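펠햄 3121호 사진첩
홈 | 작업실 | 사진첩 | 방명록

11월의 벽과 선반

안녕하세요, 오랜만에 사진첩 페이지를 손봤어요. 지난번 글은 이사 직전에 올린 거라 상자 얘기만 잔뜩 있었는데, 이제는 방이 좀 방 같아졌습니다. 펠햄(Fellham) 건물 3121호예요. 번호만 보면 엄청 높은 층 같죠? 31층 아니고 3층이에요. 앞의 3이 층이고 나머지는 복도 구역 번호라는데, 저는 아직도 처음 오는 사람한테 이걸 설명하다가 꼬여요. 택배 기사님도 한 번 전화를 주셨고요.

이번 페이지는 거창한 건 없고요, 벽하고 선반 이야기입니다. 물건을 어디다 두느냐, 뭘 걸고 뭘 올리느냐. 이런 얘기 좋아하시는 분들이 생각보다 계시더라고요(방명록에 선반 질문이 자꾸 올라와요, 진짜로!). 그래서 사진 올리는 김에 그동안 정리하면서 적어둔 메모도 같이 풀어놓을게요. 순서는 엉망이에요. 적은 순서대로라서요.

선반부터

저는 원래 나무 선반파였어요. 전에 쓰던 방에는 나무 책장이 두 개 있었는데 무거운 걸 올리면 가운데가 슬금슬금 내려앉더라고요. 뒤집어서 쓰면 또 몇 달은 버티고, 그러다 다시 내려앉고. 이사하면서 둘 다 보내줬습니다. 아래층 오골라(Ogola)라는 그릇 가게에서 가져가셨는데, 거기서는 가벼운 바구니만 올려놓고 쓰신대요. 책장 입장에서도 그게 나을 것 같아요.

지금은 금속 선반을 씁니다. 처음엔 너무 창고 같지 않을까 걱정했어요. 창고 같아요. 근데 그게 또 편해요. 자석이 붙고, 옆에 뭐든 걸 수 있고, 뒤가 뚫려 있어서 선을 아무 데로나 뺄 수 있고요. 단점은 작은 물건이 뒤로 잘 떨어진다는 거. 나사 하나 떨어지면 그날은 바닥에 엎드려서 손전등 비추는 날이에요.

조립은 머시(Mercy Rweyemamu)랑 둘이 했어요. 오후 2시에 시작해서 저녁 먹기 전에 끝내자고 했는데, 마지막 단을 거꾸로 끼운 걸 다 조이고 나서야 봤습니다. 머시가 아무 말 없이 고무망치를 다시 꺼내더라고요. 그때 표정을 찍어놨어야 했는데!

혹시 비슷한 선반 조립하실 분들 계시면, 단은 전부 느슨하게 걸어놓고 수평 보고 나서 한 번에 두드리세요. 아래부터 하나씩 꽉꽉 박으면 위로 갈수록 기둥이 벌어져요. 그리고 장갑 꼭 끼시고요. 저는 안 꼈다가 손가락에 밴드를 3개나 붙이고 다녔습니다.

선반에 올리는 것, 안 올리는 것

규칙을 세우긴 세웠어요. 자주 쓰는 건 눈높이, 무거운 건 아래, 가벼운데 부피 큰 건 맨 위. 누구나 아는 규칙이죠. 그런데 지켜지는 건 무거운 거 아래에 두기 정도예요. 눈높이 칸은 왜 항상 '나중에 치울 것' 칸이 되는 걸까요. 영수증, 테이프 심, 어디 건지 모르는 열쇠, 뚜껑 없는 펜. 머시는 그 칸을 '정거장'이라고 부르는데, 이름이 붙으니까 오히려 더 당당하게 쌓이는 느낌이에요.

작은 물건은 처음에 투명 통을 쭉 사서 넣을까 했어요. 후다노(Fudano)라는 문구점에서 한참 구경도 했고요. 그런데 통부터 사면 꼭 통에 맞춰서 물건이 늘어나더라고요. 그래서 한 달만 그냥 늘어놓고 살아보기로 했습니다. 한 달 동안 손이 안 간 건 서랍장으로 내려가고, 손이 간 것만 선반에 남기기. 지금 그 한 달이 한참 지났는데 아직 심사 중인 물건이 꽤 있습니다. 저는 관대한 심사위원이에요.

벽 이야기

흰 벽은 이 방에서 제가 제일 좋아하는 부분이에요. 처음 방 보러 왔을 때도 벽만 보고 마음을 정했거든요. 창문이 어느 쪽인지, 콘센트가 몇 개인지 이런 건 하나도 안 보고요(콘센트는 나중에 후회했습니다). 빛이 들어오면 벽 전체가 환해져서 오전에는 불을 안 켜도 돼요.

그런 벽에다 뭘 달기가 아까워서 한동안 그냥 뒀는데, 바닥에 물건이 쌓이기 시작하니까 아깝고 뭐고 없더라고요. 길쭉한 것들이 제일 문제예요. 세워두면 넘어지고, 눕혀두면 밟고. 결국 벽을 쓰기로 했습니다.

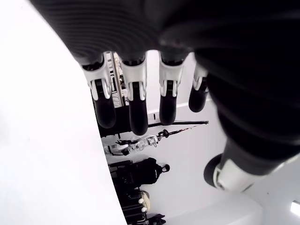
흰 벽에 길게 가로지른 검은 봉이랑 검은 배낭, 그리고 자잘한 물건들이 올라가 있는 금속 선반.

봉 가까이에 빨간색 흰색이 살짝 섞인 가느다란 줄도 보이시죠? 검은 클립 달린 거요. 저는 저런 색이 조금 들어간 게 좋더라고요. 죄다 흰색 아니면 검은색인 방이라, 빨간 게 눈곱만큼만 있어도 눈이 거기로 가요.

배낭은 둘 자리가 늘 애매해요. 선반에 올리면 한 칸을 다 차지하고, 의자에 걸면 의자가 뒤로 넘어가고, 바닥에 두면 지나다니다 발에 걸리고. 여러분은 어디 두세요? 저는 이사 와서만 자리를 몇 번을 바꿨는지 몰라요. 문 옆에 고리를 달자는 의견도 있었는데 문이 안쪽으로 열려서 배낭이 매번 끼더라고요. 그래서 일단은 벽 쪽에 모아두는 걸로 타협을 봤습니다.

벽에 뭘 달 때 제가 배운 것들

우선 벽을 두드려보세요. 속이 빈 소리가 나는 데랑 막힌 소리가 나는 데가 있어요. 저는 귀가 둔한 편이라 탐지기를 빌려서 썼고요, 연필로 점을 콩콩 찍어서 표시해뒀어요. 나중에 지우개로 지우면 되는데 아직 안 지운 점이 남아 있어요. 별자리라고 생각하면 봐줄 만합니다.

수평은 꼭 두 사람이서 보는 게 좋아요. 한 명은 수평계를 대고 한 명은 멀리 떨어져서 보고. 수평계로는 딱 맞는데 멀리서 보면 삐뚤어 보일 때가 있거든요. 천장이 기울어진 건물이면 그래요. 펠햄도 오래된 건물이라 천장이 정직하지가 않아요. 그럴 땐 수평계를 믿을지 눈을 믿을지 정해야 하는데, 저는 눈 쪽이고 머시는 수평계 쪽이에요. 이걸로 커피 한 잔이 다 식을 때까지 얘기했습니다. 머시가 이겼어요.

가로로 긴 걸 달 때는 높이를 바로 정하지 마시고 종이테이프를 먼저 붙여보세요. 며칠 그 상태로 지내보면 '아, 여기는 팔이 안 올라가는구나' 하는 게 몸으로 와요. 저는 욕심내서 높게 붙였다가 이틀 만에 한 뼘 내렸어요. 키 큰 사람 기준으로 정하면 키 작은 사람이 의자를 끌고 다니게 됩니다. 그리고 그 의자가 또 바닥 자리를 차지하고요!

끈이나 줄 종류는 감아서 걸기보다 길게 늘어뜨려 두는 편이에요. 꽉 감아두면 풀었을 때 꼬불꼬불한 게 안 펴지더라고요. 클립이 달린 건 클립끼리 물려두면 엉키는 게 좀 덜해요. 완전히 안 엉키는 건 아니고요. 줄은 밤에 자기들끼리 뭔가를 하는 게 분명해요.

아직 못 한 것들

선 정리요. 이건 정말 손도 못 댔어요. 멀티탭 하나에서 나온 선이 어디로 가는지 저도 다 몰라요. 벨크로 띠는 사뒀는데 그 띠를 어디 뒀는지를 모르겠어요. 정거장 어딘가에 있겠죠.

난방도 숙제예요. 가스 쪽 서류에 가숨(Gasum)이라는 이름이 적혀 있길래 전에 쓰던 사람이 남긴 건가 하고 관리실에 물어봤는데, 그쪽도 찾아보고 연락 준다고만 했어요. 그래서 지금은 오전에 양말을 두 겹 신고 있습니다. 흰 벽이 보기엔 좋은데 겨울엔 좀 추워 보이는 것도 사실이에요. 천을 하나 걸어볼까 싶다가도, 그러면 또 벽이 가려지니까 마음이 왔다 갔다 해요.

바닥 매트도 반만 깔려 있어요. 치수를 잘못 재서 모자라게 주문했고, 추가 주문한 건 색이 미묘하게 달라요. 회색도 참 여러 가지더라고요. 일단 밝은 쪽을 구석으로 몰아넣을 생각입니다.

그리고 라벨! 선반 단마다 이름표를 붙이겠다고 큰소리친 지가 언젠데 아직이에요. 머시는 손글씨로 쓰자고 하고 저는 인쇄하자고 하는 중이에요. 손글씨가 예쁜 사람은 손글씨를 주장하는 법이죠. 제 글씨로 하면 저도 못 읽어요.

방명록에서 자주 물어보신 것

선반 흔들리지 않냐고 물어보신 분, 처음엔 흔들렸어요. 바닥이 고르지 않아서 다리 하나가 떠 있었거든요. 얇은 고무판을 잘라서 끼웠더니 훨씬 낫습니다. 종이를 접어 끼우는 건 며칠이면 눌려서 소용없었어요.

검은색 물건은 먼지가 잘 보이지 않냐는 질문도 있었는데, 네, 잘 보여요. 특히 오전 빛에 엄청 잘 보여요. 마른 붓으로 한 번씩 털어주는데 매일은 못 하고, 손님 오신다고 하면 그날 아침에 몰아서 합니다. 그러니까 오실 분은 미리 말씀을 주세요.

방 넓이 물어보신 분, 재본 적이 없어요. 매트 주문할 때 잰 숫자는 위에서 고백했듯이 믿을 수가 없고요. 다시 재면 방명록에 답글 달게요.

세입자인데 벽에 구멍 내도 되냐는 질문은 계약서마다 다르니까 꼭 먼저 물어보세요. 저희는 나갈 때 메우는 조건으로 허락받았어요. 메우는 재료는 한 통 사면 평생 쓰겠더라고요, 뚜껑만 잘 닫으면요(전에 쓰던 통은 돌이 됐습니다).

다음에는 서랍 안쪽 이야기를 올려볼까 해요. 서랍은 닫으면 안 보이니까 선반보다 훨씬 무서운 상태인데, 용기를 좀 모아보겠습니다. 고무판 두께 궁금하시면 방명록에 남겨주세요, 남은 조각 재서 알려드릴게요.

이전 사진첩: 상자만 찍은 날
다음 사진첩: 준비 중
방명록 쓰기 | 맨 위로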